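Berow Manipulation Data Project
Progress report to Kaltero, covering the period to the end of May
Prepared by Iwona Sikora, with sections from Dagim Endale and Kanyarat Thongsuk

Summary

Collection under the second work package is under way at the Luangrath site. The operator interface was frozen at the start of the period and has not been changed. Single-object pick episodes are being recorded daily. Mixed-object episodes started later than planned, and the schedule section explains the effect on the June deliverable. Spending is within the approved budget. One request for a change of scope is made at the end of the report.

1. Scope of the period

The agreement asks for teleoperated demonstrations of tabletop grasping, recorded with synchronized joint state, gripper state and video, and labeled at the level of the episode and of the phase. Phases are approach, contact, close, lift, transport and release. An episode that stops before release is kept if the operator marks the reason. An episode with no reason marked is discarded at ingest.

The object list was agreed with Clem Waaka in the previous period. It has two groups: produce, chosen for smooth curved surfaces and variation between individual items, and small electrical goods, chosen for cords and irregular outlines. Objects from the two groups may share the table in the mixed condition. The policy trained on the earlier Oklow set did poorly when a cord lay near the target, and the mixed condition was added for that reason.

2. Collection

Operators work in blocks of 30 minutes with a break between blocks. Longer blocks were tried early in the period and the share of episodes rejected at review went up toward the end of each one. Each block is tied to one condition sheet giving the target, the other objects if any, and the starting region for each. The operator does not choose the arrangement. Positions are drawn by the scheduling script and set by hand to the nearest marked row on the sheet.

The enclosure panels and table covering have been kept plain for the whole of this work package. Changes of background are planned for the third work package, and we did not want them mixed in with changes of object. 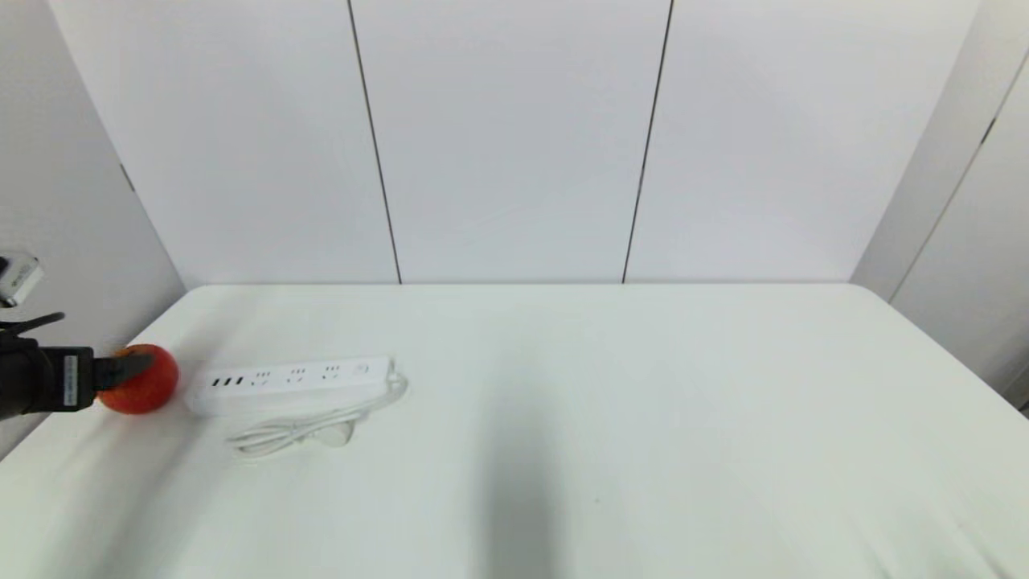 How is it decided that an episode is good enough to train on?

Two reviewers watch it separately and grade it against the written criteria: target correct, phases complete or reason given, no contact with the enclosure, and no pause longer than 6 seconds outside a marked fault. If the grades differ, Eimear Corrigan makes the decision and records which criterion was in dispute.

Her log shows that most disputes concern the boundary between contact and close. With produce, the fingers often touch the item and shift it before the operator commits to the grasp. One reviewer would start the close phase at first touch, the other at the start of finger motion under load. The guideline now says that close begins when the commanded gripper width starts to fall and does not rise again before lift. Episodes reviewed before this change have been relabeled from the logged command signal, which did not require a second viewing.

3. Equipment

The arm and gripper ran without replacement of parts. Three points are reported for completeness.

Cable routing at the wrist remains the main source of lost time. The wrist bundle has to leave enough slack for full rotation, and that slack can come between the fingers and a low object. Dagim Endale has written a short pre-block check: rotate the wrist through its limits, confirm that no loop catches, and confirm that the ties are seated. The check is done before the first episode of each block and initialed on the condition sheet.

Finger pad wear was measured once, mid-period, and was within tolerance. A second measurement will be taken before the close of the work package.

Clock drift between the video and joint-state streams exceeded the limit on one recording machine. The cause was a time service that did not restart after an update. All 31 episodes from the affected session were withdrawn. We looked at realigning them from gripper motion, but the drift was not constant over the session and the result could not be verified.

4. Low grasps on round items

The original grasp guideline asked for the fingers to close on either side of the target at mid-height. For round produce this produced a large number of near-identical episodes and left the model with no examples of recovery when the item rolled. The revised guideline, in use since early May, allows the operator to bring the lower finger in close to the table surface and take the item from beneath.

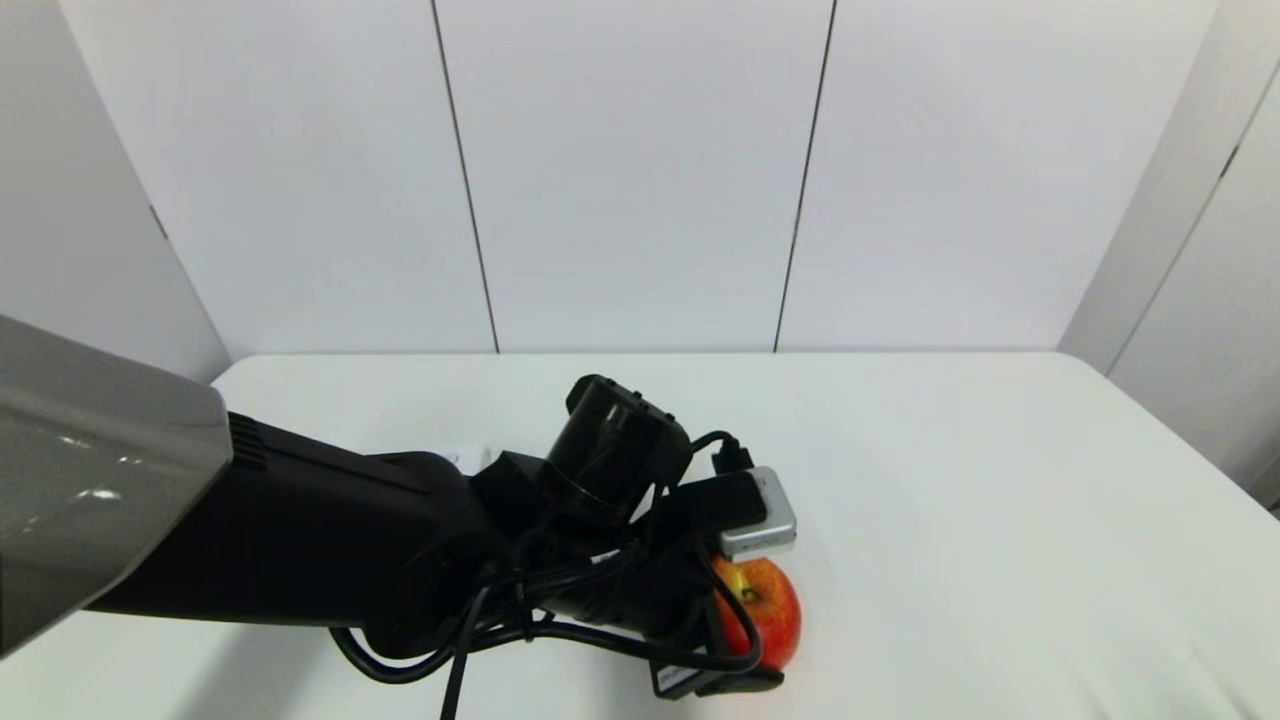 Operators needed several blocks to become comfortable with the lower approach. The main difficulty is judging clearance to the table from the operator view, and Kanyarat Thongsuk has added a height readout to the console that turns amber below the set limit. The readout is shown to the operator only. It is not written into the recorded video and is not available to the model at training time.

Low-approach episodes carry a separate tag so that they can be held out. We intend to train with and without them and report both results. No claim about their benefit is made in this report.

5. Schedule

Single-object produce is on plan. Single-object electrical goods are slightly behind, because resetting a cord to its starting layout takes longer than was allowed for. The mixed condition started some 2 weeks late for the same reason. We have moved one operator from produce to mixed episodes and expect to deliver the June set complete, with the review of its last part finishing in the first days of July. Kaltero would receive the reviewed part on the agreed date and the remainder once graded.

6. Request

We ask for approval to drop the fixed cord layouts from the condition sheets and replace them with a free drop inside a marked region. The layout would then be captured in a still taken at the start of the episode. This shortens the reset and gives more variation in cord shape. The cost is that exact repeats of a layout will no longer be possible, so the repeatability test in the evaluation plan would be run on the layouts already collected.

A reply before the next block schedule is issued would let us apply the change to the whole of the remaining mixed condition. Questions on the labeling guideline should go to Eimear Corrigan and all others to Iwona Sikora.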